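Drucken | Per E-Mail versenden

Flugrost und müde Ketten: Das Fahrrad nach dem Winter

Wer sein Rad im November in den Keller gestellt hat mit dem festen Vorsatz, es "demnächst" zu putzen, darf den Vorsatz jetzt wieder hervorholen. Er liegt vermutlich gleich neben der Luftpumpe.

Fangen Sie mit der Kette an. Ein alter Lappen, ein Schuss Spülmittel in warmem Wasser, und dann die Kurbel rückwärts drehen, bis der Lappen schwarz ist und die Laune auch. Gut trocknen lassen, über Nacht am besten. Danach ein Tropfen Öl auf jedes Glied, innen, und den Überschuss wieder abwischen. Die meisten Ketten, die ich zu sehen bekomme, leiden an zu viel Öl. Daran klebt der Sand wie Zucker am Krapfen.

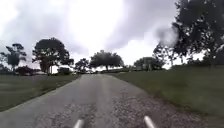 Flugrost an Lenker und Schutzblech geht mit zerknüllter Alufolie und etwas Essigwasser weg. Sitzt er tiefer, nehme ich Schleifpapier, erst 400er, dann 1000er, nass und ohne Ehrgeiz. Auf verchromten Teilen lassen Sie das Schleifpapier bitte in der Schublade.

Reifen aufpumpen und einen Tag stehen lassen – ist er am nächsten Morgen platt, wissen Sie, womit Sie den Samstagvormittag verbringen. Feine Risse in der Flanke flickt man nicht, man kauft neu. Bei mir kam das nach 12 Jahren vor, und ich war trotzdem beleidigt.

Zum Schluss die Schrauben am Gepäckträger nachziehen. Die vergisst jeder, ich auch.

Kategorie: Werkstatt & Keller | Schlagwörter: Fahrrad, Rost, Frühjahr

Zuletzt erschienen:
Quietschende Scharniere im Mai
Was in die Essigflasche gehört und was nicht
Schubladen, die klemmen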